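Wonimik Foundation, Warm Nights Grant
Second progress report from the Pudberg Sleep and Summer Heat Project
Submitted 05/06/2025

What we said we would do

The grant asked us to find out whether cheap changes to bedding help people sleep through hot nights in homes without air conditioning. Our first report was upbeat. This one is less so, and I would ask the board to read it before deciding on the Akanda extension.

Where the work stands

We signed up 205 households, which meets the target. Each one was offered a cooling mat or a lighter top sheet, and each was asked to keep a sleep diary for 6 weeks. We have 1135 diary pages back. That sounds like a lot of paper, and it is, but many pages hold a single word. "Fine" is the most common. I have my doubts about how much can be built on "fine."

The diaries were also filled in during mild weather. We began in January so that the forms would be tested before summer, and the plan was always to repeat them. Even so, the mild-weather pages found their way into the early summary as if they told us something about heat. They don't, and I have taken them out.

What people put on their beds

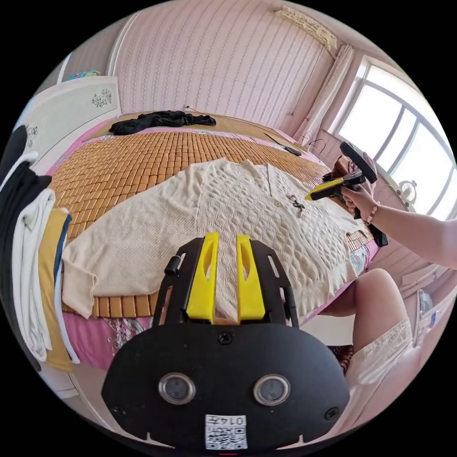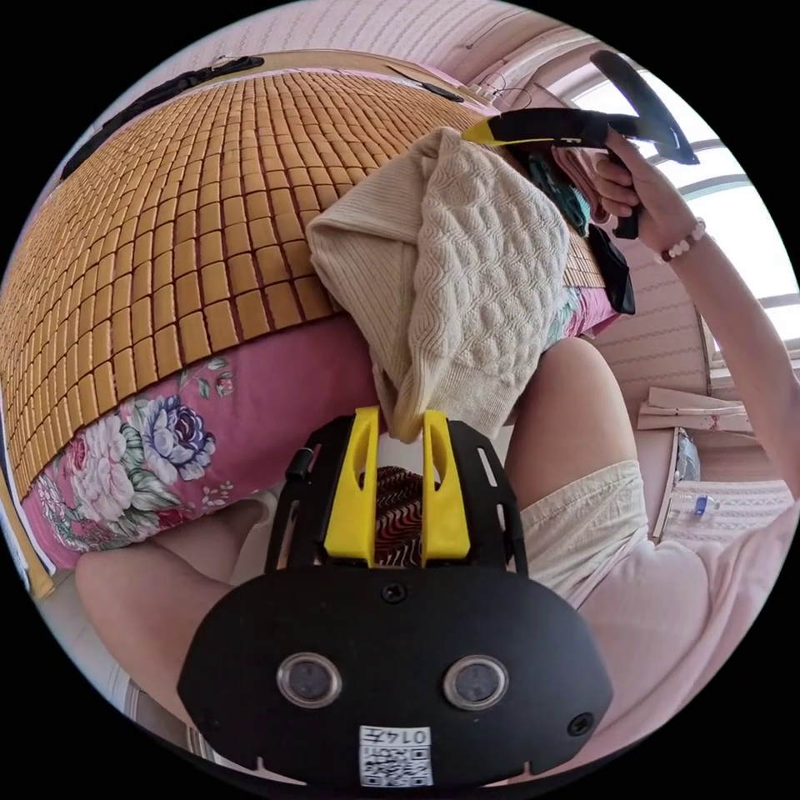
The biggest weakness in our design is that we treated the mat as one product with one effect. Households use it in whatever way suits them. Some put it straight on the mattress, some put a blanket over it by bedtime, and some give it to the child who complains the most. Take the bamboo mat laid over a pink sheet in the first photo: our form has one box for that, marked "mat in use," and the same box gets ticked if the mat is buried under two quilts. The form says nothing about what lies beneath or on top. We have rewritten that page, but the old answers can't be rescued.

People do seem to like the mats. Several wrote that they felt cooler to lie down on. Feeling cooler for the first few minutes is a long way from sleeping better until morning, and the supplier's leaflet slides from one to the other without a blink. We have stopped handing out the leaflet.

Room readings

The Wullimlow thermometers were a disappointment. They were meant to log bedroom temperature overnight, but a number were left on windowsills or in kitchen drawers, and we have no good way to tell which readings came from where. I would not spend more money on them. A plain dial thermometer and a line in the diary would do the job for far less.

Money

Spending is under budget, mainly because 2 field posts stayed empty through the spring. Please don't take this as thrift. The work those people would have done was not done, and it will cost the same when somebody does it.

Akanda extension

The proposal to repeat the project in Akanda rests on the first report. I no longer think that report can carry it. My advice is to hold the extension until one full hot spell has been recorded in Pudberg with the new forms. If the board would rather go ahead, I would ask that a comparison group be paid for from the start, with households that get a visit and a diary but no bedding at all. We left that out the first time to save money, and most of the questions above come back to it.

Next steps

New diary forms go out this month. The thermometers will be collected and checked. A list of the households willing to carry on will follow with the next claim, along with the revised budget.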